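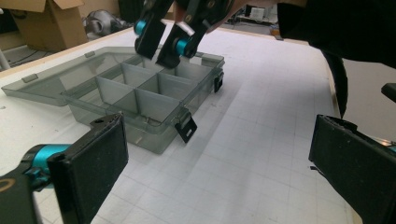
그림 1. 반투명 회색 칸막이 상자. 뚜껑 뒤로 젖힌 상태, 검은 걸쇠는 오른쪽.

소물 수납 실무 4주차 유인물
Hustow 정리수납 과정 / 목요일 저녁반

지난주 못 끝낸 것부터. 분류 기준표 안 낸 조는 쉬는 시간에 앞에 두고 갈 것. 양식 바뀐 거 아님, 3주차 그대로.

1. 오늘 범위

칸막이 상자(부품함, 파츠 박스, 오거나이저 등등 부르는 이름 제각각. 수업에서는 그냥 칸막이 상자). 서랍형은 다음 주. 공구함도 다음 주. 오늘은 뚜껑 달린 납작한 것만.

대상이 되는 물건: 나사, 와셔, 단추, 비즈, 낚시 소품, 약, 건전지, 케이블 타이, 바늘류, 머리핀, 예비 열쇠. 손바닥보다 작고 종류가 많고 섞이면 골치 아픈 것들. 큰 물건에는 쓰지 말 것. 상자 하나에 드라이버 한 자루 넣고 대각선으로 뚜껑 안 닫힌다고 하는 집이 꼭 있음.

2. 상자 보는 법

몸체 / 뚜껑 / 경첩 / 걸쇠 / 칸막이. 다섯 부분 이름은 외워 둘 것. 현장에서 의뢰인하고 말이 안 통하면 시간만 감.

몸체. 투명, 반투명, 불투명. 그림 1처럼 연기색 도는 반투명은 밑의 작업대 격자가 비칠 만큼은 보임. 다만 벽이 여러 겹 겹치는 방향에서 보면 회색이 진해져서 안쪽 칸은 구분이 떨어진다. 옆에서 내용물을 보고 고르는 자리(선반 눈높이)라면 라벨 필수. 위에서 내려다보는 자리면 라벨 작아도 됨.

뚜껑. 완전히 뒤로 젖혀지는지, 중간에 서는지, 분리되는지. 완전히 젖혀지는 것은 자리를 두 배로 먹는다. 의뢰인 책상 폭 잴 때 닫은 크기로 재면 안 됨!! 펼친 크기로 잰다. 지난 기수에서 이걸로 선반을 다시 단 조가 있었음. 선반 안쪽 깊이도 마찬가지. 꺼내지 않고 선반 위에서 바로 열 거면 위쪽 여유까지 봐야 함.

경첩. 얇게 접히는 일체형이 많고 핀을 끼우는 것도 있음. 일체형은 추운 창고에서 오래 쓰면 하얗게 금이 간다. 여닫는 횟수 많은 집은 핀 방식 추천. 가격 차이 얼마 안 남.

걸쇠. 한쪽만 채우고 드는 사람이 대부분. 습관 들일 것: 양쪽 다 채우고, 살짝 흔들어 보고, 든다. 걸쇠가 헐거워진 상자는 들고 다니는 용도에서 빼고 서랍 안에 눕혀 두는 용도로 돌림. 버리지 않아도 됨.

칸막이. 고정형 / 가동형. 사진만 보고는 판단 못 하는 경우 많으니 실물을 만져 볼 것. 가동형은 홈에 끝까지 들어갔는지가 전부다. 덜 들어가면 밑에 틈이 생기고 와셔 같은 납작한 것이 그 틈으로 옆 칸에 넘어감. 고정형은 이 문제가 없는 대신 칸 크기를 못 바꿈.

3. 칸 배치

원칙 몇 가지. 외울 필요는 없고 실습할 때 옆에 펴 놓고 볼 것.

자주 꺼내는 것은 앞줄. 앞줄이라는 건 뚜껑 열었을 때 몸에 가까운 쪽. 의외로 헷갈려함. 상자를 돌려 놓고 쓰는 집도 있으니 의뢰인이 평소에 어느 방향으로 여는지 먼저 보고 나서 앞줄을 정한다.

무거운 것은 손잡이 쪽, 세워 보관할 경우 아래쪽. 눕혀만 둘 거면 무시.

비슷하게 생긴 것끼리 붙이지 말 것. 분류표에서는 나란히 있어도 상자에서는 떼어 놓는다. M3하고 M4 나사가 이웃 칸이면 잘못 되돌려 놓은 걸 한 달 뒤에나 알게 됨. 사이에 전혀 다른 것(고무링, 플라스틱 앙카 등) 한 칸 끼우기.

칸은 꽉 채우지 않는다. 손가락 두 개가 들어가서 벌어질 공간. 깊은 칸일수록 더 비운다. 바닥에 깔린 걸 집으려고 상자를 기울이기 시작하면 배치가 실패한 것임.

한 칸은 비워 둔다. 정체불명 부품용. 이름은 '보류'. '기타'라고 쓰면 안 되는 이유는 2주차에 했음(유인물 뒤쪽 표 참고).

세트로 쓰는 것은 한 칸에 같이. 나사랑 앙카를 항상 같이 쓰는 집이면 종류별 분리가 오히려 불편. 소봉투에 짝지어 넣고 봉투째 칸에. 이 부분은 정답 없음, 의뢰인한테 물어볼 것.

4. 꺼내기와 되돌리기

정리 수업인데 왜 꺼내는 얘기를 하냐고 매번 질문 나옴. 넣는 건 한 번이고 꺼내는 건 매일이라서.

얇은 것은 칸 벽에 밀어 올려서 집는다. 바닥이 둥글게 처리된 칸은 이게 쉽고 각진 칸은 어렵다. 각진 칸에 납작한 물건 넣을 거면 얇은 펠트 한 장 깔아 줄 것. 펠트는 칸보다 조금 작게. 딱 맞게 자르면 가장자리가 말려 올라옴.

칸막이를 뺄 때는 가운데 말고 양끝에 가까운 데를 잡고 수직으로. 비스듬히 당기면 홈이 갈린다. 칸에 물건이 든 채로 빼는 거 금지. 다 쏟고 다시 하는 조 매 기수 나옴.

되돌릴 때. 손에 들고 있는 게 어느 칸 물건인지 3초 안에 안 나오면 보류 칸. 고민하지 말 것. 보류 칸 비우는 날을 따로 잡는다(월말 추천, 의뢰인 성향 따라).

뚜껑 닫기 전에 칸 벽 위로 삐져나온 것 확인. 케이블 타이 끝, 낚싯줄, 봉투 귀퉁이. 이것 때문에 뚜껑이 뜨고, 뜬 뚜껑을 힘으로 눌러서 걸쇠를 채우고, 그러다 걸쇠가 나감.

5. 작업대

밝은 색 무지 또는 옅은 격자. 검은 나사는 밝은 데서, 투명 비즈는 어두운 데서. 작업대를 바꿀 수는 없으니 A4 검은 종이 한 장씩 챙겨 다닐 것. 격자 있는 작업대는 길이 대충 맞춰 볼 때 편함. 단 격자 간격을 먼저 자로 재고 쓸 것, 격자라고 다 1센티 아님.

작업 순서
가. 상자 연다. 뚜껑이 완전히 눕는 자리까지 비우기.
나. 쏟을 쟁반은 자주 쓰는 손 쪽.
다. 종류별 임시 접시. 종이컵은 넘어지니 쓰지 말고 납작한 것.
라. 분류 끝나기 전에는 칸에 넣지 않는다.
마. 배치도 먼저 그림. 연필로.
바. 넣고, 라벨, 닫고, 흔들어서 소리 확인.

바에서 소리 확인은 가동형 칸막이만. 다른 칸으로 넘어가는 소리가 나면 칸막이 다시 꽂는다.

6. 라벨

라벨은 뚜껑 말고 칸 쪽에 붙이는 걸 기본으로. 뚜껑이 분리되는 상자는 뚜껑끼리 바뀐다. 뚜껑에 붙이려면 상자 번호도 같이 써서 몸체하고 맞춰 놓을 것.

실습용 라벨지는 Haque 300매짜리. 조별로 한 권씩 돌려 쓰고 남은 건 반납. 반투명 상자에는 흰 바탕에 검정 글씨. 투명 라벨 예쁘긴 한데 회색 상자 위에서는 잘 안 읽힘.

글씨는 이름 한 줄, 규격 한 줄. 용도까지 쓰고 싶으면 뒤집어서 안쪽에. 가족이 같이 쓰는 집은 업계 용어 금지, "벽에 박는 거" 이렇게 써도 됨. 쓰는 사람 말로 적는 게 맞음. 어르신 댁은 글자 크게, 규격 줄은 생략 가능.

떼기 쉬운 라벨 / 안 떼지는 라벨 구분. 처음 2주는 무조건 떼기 쉬운 것. 배치는 바뀐다고 보고 시작.

7. 사례: Fisham 수선집

작은 옷 수선 가게. 단추, 스냅, 후크, 지퍼 머리. 사탕 깡통하고 비닐봉지에 나눠 담겨 있던 걸 칸막이 상자로 옮긴 건.

쏟아서 세어 보니 단추만 487개. 처음 배치는 색깔별. 보기는 좋았는데 일주일 지나서 다시 가 보니 다 섞여 있음. 이유: 주인은 색이 아니라 구멍 수와 지름으로 찾는다. 색은 그다음. 두 번째 배치는 지름별로 나누고 칸 안에서 소봉투로 색 구분. 이건 유지됨.

배울 점은 분류 기준표에 '이 물건을 찾을 때 제일 먼저 떠올리는 것' 칸을 추가하라는 것. 3주차 양식 맨 오른쪽에 비어 있는 칸이 그거임. 비워서 낸 조 많음. 다시 채워 올 것.

하나 더. 지퍼 머리는 상자에서 결국 빠졌음. 길이가 제각각이라 칸 벽을 넘어옴. 벽걸이 고리로 감. 상자에 다 넣으려고 하지 말 것.

8. 사례: Betmont 자재실

규모가 큰 쪽. 품목 384종. 같은 상자를 여러 단 쌓아서 씀. 문제는 맨 아래 상자. 꺼내려면 위에 걸 전부 내려야 하니까 아래 상자 품목은 새로 사서 맨 위에 또 넣어 둠. 결국 중복 재고.

해결은 단순. 쌓는 높이를 줄이고 선반 칸을 나눔. 상자를 더 사지 않았음. 수납용품 구매 없이 끝나는 경우도 보고서에 그대로 적을 것. 뭐라도 사야 일한 것 같다는 생각 버리기.

여기는 상자 번호 + 칸 번호 방식. 칸 번호는 왼쪽 위부터 가로로. 뚜껑을 연 상태, 몸에 가까운 쪽을 아래로 놓고 매긴다. 방향 안 정하고 번호부터 매겨서 한 번 뒤집어졌음. 몸체 앞쪽에 빨간 점 스티커로 방향 표시하고 해결.

9. 세척, 관리

미지근한 물에 중성세제. 알코올로 닦으면 재질에 따라 뿌옇게 됨. 안 보이는 바닥면에 먼저 시험. 칸막이 홈은 부드러운 칫솔. 완전히 말린 뒤에 금속 부품 넣기, 이거 어기면 녹 슴. 급하면 드라이기 찬바람으로만.

제습제는 작은 봉지 하나를 보류 칸에. 교체일은 봉지에 직접 적기.

건전지는 단자끼리 닿지 않게. 새것과 쓰던 것 같은 칸 금지. 약은 원래 포장째 넣고 유효기간 보이게. 바늘, 작은 자석, 단추형 전지는 아이 있는 집이면 이 상자에 넣지 않는다. 걸쇠는 잠금장치 아님. 시험에도 나옴.

10. 실습 (남은 시간 전부)

조별로 상자 하나, 섞인 소품 한 봉지. 봉지 내용물은 조마다 다름, 옆 조 배치 베껴도 소용없음.

제출물: 배치도 / 라벨 붙인 상자 / 기준표. 배치도에는 앞줄 표시, 보류 칸 표시, 여는 방향 화살표. 화살표 빠지면 감점.

배치 끝나면 옆 조하고 상자를 바꿔서 부르는 물건 찾기. 설명해 주지 말 것. 못 찾은 물건 이름을 배치도 뒷면에 적고, 왜 못 찾았는지는 찾던 사람이 쓴다. 만든 사람이 쓰면 안됨.

막히면 확인할 것
뚜껑이 뜬다: 삐져나온 것, 아니면 칸막이가 덜 들어감.
칸이 모자란다: 세트로 묶을 수 있는 것 있는지. 소봉투.
칸이 남는다: 그냥 둠. 억지로 나누지 말 것.
라벨 자리가 없다: 번호만 붙이고 목록은 뚜껑 안쪽.

11. 다음 주까지

집에 있는 칸막이 상자 하나 골라서 정리 전 배치도, 정리 후 배치도. 없으면 과자 상자에 두꺼운 종이로 칸 만들어도 인정. 새로 사지 말 것.

서랍형 들어가니까 줄자 지참. 안쪽 치수 재는 연습 함. 기준표 미제출 조는 그때 같이 내고, 빌려간 펠트 조각 반납.

실습 끝난 상자는 걸쇠 양쪽 다 채워서 뒤쪽 선반으로. 쌓는 건 2단까지.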